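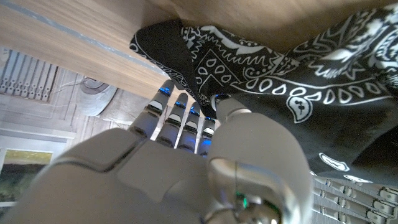
¿Qué hace exactamente Dumico?
Escribimos el software que va entre la cámara y los motores: percepción, planificación de agarres y control de manos con varios dedos.

Empezamos en Wiltstead, con Nuala Corrigan al planificador y Keir MacRitchie discutiéndole las trayectorias. Hoy somos 37 y la discusión sigue abierta — ahora con sistema de tickets.

La tela es nuestra asignatura pendiente favorita. Una pelota tiene la cortesía de conservar su forma; un pañuelo, ninguna. Oluwatosin Igwe mantiene el modelo de contacto, que ya va por alrededor de 800 pruebas automáticas y todavía encuentra pliegues que le ofenden.

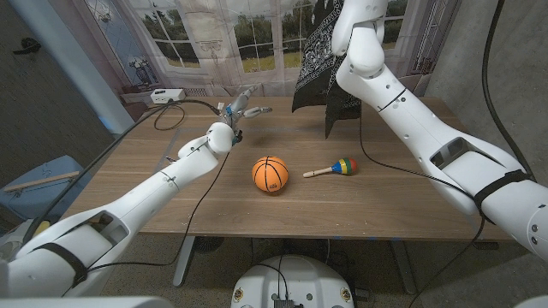 Banco de manipulación: pelota, maraca y pañuelo.

Aoife Keane atiende las visitas. El café es regular.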